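Clearing and Resetting a Child's Bed

The procedure covers a single bed with a fitted or flat bottom sheet, one pillow, and the soft toys that collect on it. Allow 20 minutes the first time. You need a storage basket, a lint roller and a clean pillowcase.

Start with the toys. Take everything off the bed before touching the sheet, and check seams and stitched features as you go. Anything with an open seam goes to the mending pile. The rest goes into the basket, large pieces first.

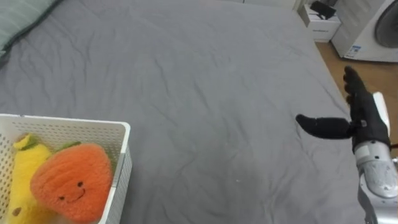

Basket choice affects how well soft toys keep. Solid bins hold moisture after washing, so use one with openings in the walls and leave the lid off. A white plastic basket with perforated sides will take bulky plush such as the smiling orange one and the banana, and it can stand on the bed while you work. Do not press toys down to gain space - stuffing that stays compressed forms lumps.

Next, the sheet. Stand at the foot of the bed and pull toward you with both hands, then work along each long side. Diagonal folds mean that one corner is carrying more tension than the opposite one. Release the tight corner, re-seat it and pull again. Run the lint roller in one direction only, from the pillow end down. Gray and other mid-tone sheets show light lint clearly, so two passes may be needed.

Change the pillowcase last and set the pillow square to the head of the bed.

Wash sheets weekly. Plush toys can go in a mesh bag at 70 degrees Fahrenheit if the label permits machine washing, then air dry for a full day. Turn them once, after the first few hours.

Procedure revised in April by Burgi Holzer.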